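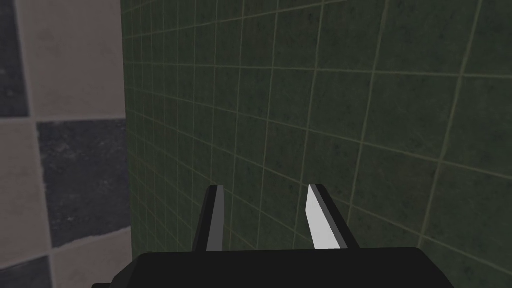 Pattern dances are the best thing in ice dance, and I will happily argue it with anyone in the Baddale rink snack bar. People who come for the lifts think of them as homework: the same steps, the same music, the same spots on the ice, couple after couple. A wall of dark green square tiles looks dull too, if all you take in is that every tile is a square. But it's the sameness that lets you spot a crooked line from across the room, and a pattern dance works the same way. Once you know where the edge is supposed to go, you see everything!

I came to this through Vasylyna Boiko, who coached the adult group at Baddale when I joined at the age of 41 with rented skates and no sense of rhythm. She put us on the Dutch Waltz the first morning. I skated it badly for 8 months (my partner, Barry Sedgwick, was very patient and wore shin guards), and somewhere in there I started watching other couples differently. I could tell who was leaning on whom. I could hear a late change of edge before I saw it, that little scrape where there should be a hum.

Free dances are wonderful, I'm not knocking them. A great one gives me goosebumps. But a free dance is built around what a couple does well, and a smart coach can hide a weak outside edge for years behind a good costume and a spin. In the Kilian there's nowhere to put it. You're side by side, moving fast, and the steps come when they come.

So I was thrilled that the Manalo Cup kept its pattern dance evening this March, and even happier that 752 people bought tickets. At Mumberg the year before, the same evening drew around 300, and there was talk of dropping it. The difference, I think, was the printed sheet. Manalo handed everyone a diagram of the dance at the door, with the hard steps marked, and by the third couple the row behind me was gasping at a wobbly three turn like they'd been judging all their lives.

More of that, please. Give the crowd the diagram. Let juniors skate the old dances at full speed, with a live pianist if the club can find one, and put the good couples on last so the building is warmed up for them. And if you skate at all, even once a month in a wobbly circle, ask someone to teach you the Dutch Waltz. It has only a handful of different steps, and I'm still finding things in it.

2,064 shares | 6 comments

Home Clubs Results Opinion Archive

Contact the editors | © Justberg Skating Review | Back to top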